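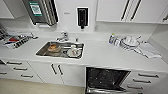
From: Ylva Granström
To: Zumside workshop list
Date: April 2, 2018
Subject: Re: Flindura arm, use of the shared kitchen

Dear members,

Thank you for the comments received on the kitchen sessions. The question quoted below was raised by the Gilletti bench group and is answered on behalf of the build team.

> The notice says the arm will be working at the sink and dishwasher.
> Are members expected to leave dishes for it, and who holds
> the stop button? We would also like to know whether the wrist
> wiring has been changed from the December version.
> Gilletti bench group

Members need not leave anything out. The arm is to practise moving plates and bowls between the sink, the drying rack and the dishwasher. Glass and knives are excluded for the present. One member of the build team will hold the stop button throughout each session, and the speed limit remains at 10 per cent. 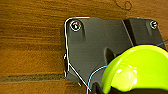

The wiring at the wrist is still under review. Um, our control program, logged 11 lost signals in the last 100 test moves, and we suspect a cable that is pulled tight when the wrist turns fully. A longer cable with a proper clip has been ordered. Until it is fitted, wrist rotation is limited to 164 degrees in software, and members are asked not to alter this setting.

Drawings for the mounting plate may be requested from me by reply to this message. Comments on the wiring should be sent to the full list.

Yours sincerely,
Ylva Granström
Flindura build team, Zumside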